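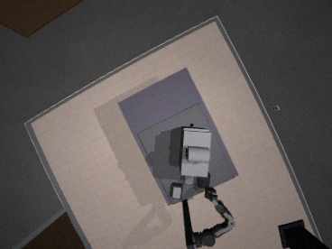 A purple mat on a paler surface with a light border. Computer rendering.

Publish the edge height

By Asanka Gunawardena

Floor coverings are sold by area and specified by colour. The number that decides whether a person can cross one safely is the height of its edge, and in most product literature that number is missing. I think suppliers should be expected to print it, in millimetres, next to the length and width, for every mat, rug, trim and transition strip sold for indoor use.

The thickness figure that does get published is usually the thickness of the material. A carpet tile has a total thickness, a rug has a pile height, and a rubber mat has a gauge. None of these is necessarily the height a shoe meets at the perimeter. A bound rug is often thicker at the binding than in the field. A mat with a bevelled border may be thinner at the edge than in the middle, and in that case the supplier is underselling a good product. A mat laid over a rug has two edges, and the upper one sits on a base that compresses underfoot by an amount that depends on the pile, the underlay and the weight of the person.

I measure floors for a living, mostly for small offices, clinics and houses being altered so that an older owner can stay in them. A recent job in Geldale shows the usual state of affairs. The hall was 1567 mm wide between skirtings, which is generous. The client had chosen a rug with a woven border and wanted a Fuka entry mat on top of it at the front door. The rug was listed at six millimetres. The binding was nine. The mat had no edge figure at all, only a note describing it as "low profile", a term with no meaning that I can find written down anywhere.

Three millimetres sounds trivial. For most people on most days it is. The trouble is that an error of three millimetres at each layer is added to the door clearance, the underlay, the threshold strip and whatever the floor beneath is doing, and the person doing the adding is normally the last one in the chain. By that point the door has been hung and the rug has been cut to size and cannot go back.

The door is where the arithmetic tends to show up. An inward-opening door needs to clear the highest point in its swing, so the figure required is the tallest edge plus any lift at the corners. If the only figure available is the pile height, the installer either guesses or trims the door on site. A door trimmed for a rug lets in a draught when the rug is replaced with a thinner one. I have seen a new brush seal fitted to close a gap that was planed a year earlier to clear a mat nobody had measured.

Wheels are the other case. A walking frame, a pram and a laundry trolley all meet the edge with a small front wheel, and small wheels are much less forgiving than feet. Whether the wheel rolls up or stops depends on its diameter, the load on it, the angle of approach and the shape of the edge. A square edge and a bevelled edge of the same height behave quite differently. So the height alone is not a full description, and I would like the profile as well, drawn in section, at full size if the page allows. But I would take the height on its own tomorrow.

The usual objections

I have put this to suppliers, and the replies fall into a small number of groups.

The first is that textile products vary. They do. So do timber boards, ceramic tiles and bread, and all of them are sold with a nominal size. A nominal edge height with a tolerance beside it would be enough. If the tolerance turned out to be embarrassingly wide, the buyer would have learned something useful about the product.

The second is that edges change in service. A corner curls, a binding flattens, a backing takes a set from the roll it was shipped in. This is also true, and it is an argument for publishing the figure. A person checking a mat after a winter of use has nothing to compare it with unless the original dimension is written down. With a number on the label, a steel rule and a straight edge will settle the matter in under a minute.

The third is that customers do not ask. The salesman at Pettigrew, where I buy most of my trim, told me that he gets asked about stain resistance several times a day and about edge height perhaps twice a year, both times by me. I believe him. Customers did not ask about the energy use of fridges either until there was a label to read. People compare the figures they are given, and at present they are given area, colour and price.

The fourth objection is legal and is seldom said aloud. A published dimension can be wrong, and a wrong dimension can be quoted in a claim. A missing one cannot. I have some sympathy for a small manufacturer in this position, and less for a large one. The risk does not go away when the figure is left out. It moves to the installer, who has less money and no control over how the thing was made. 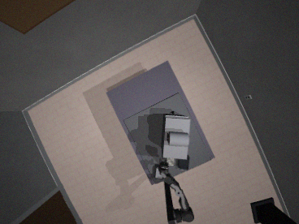
What a useful listing would contain

The best data sheet I have on file is for a Wodier transition strip. It gives the height on each side, the slope between them, the compressed height under a stated load, and the length supplied, 1000 mm. It fits on one side of a page. The product itself is ordinary and a little overpriced, but I specify it often, for the plain reason that I can draw it accurately before it arrives.

For a rug or mat the listing could be shorter. Height at the field. Height at the edge, measured on a flat, hard surface after the product has been unrolled and left overnight. Edge type, chosen from square, rounded or bevelled. Whether the edge is the same on all sides, which matters with runners, where the long sides are often bound and the ends are fringed or folded. A line stating whether the backing is meant for use over carpet.

Suppliers who already hold these figures, and any firm with a quality department does, would need to do no new measuring at all. The others would need a gauge and an afternoon.

Until that happens I suggest asking for the figure in writing before ordering, and declining to accept "low profile" as an answer. In Geldale we left the rug where it was, moved the mat onto the hard floor outside the inner door, and kept a note of both edge heights in the job folder for whoever buys the replacements.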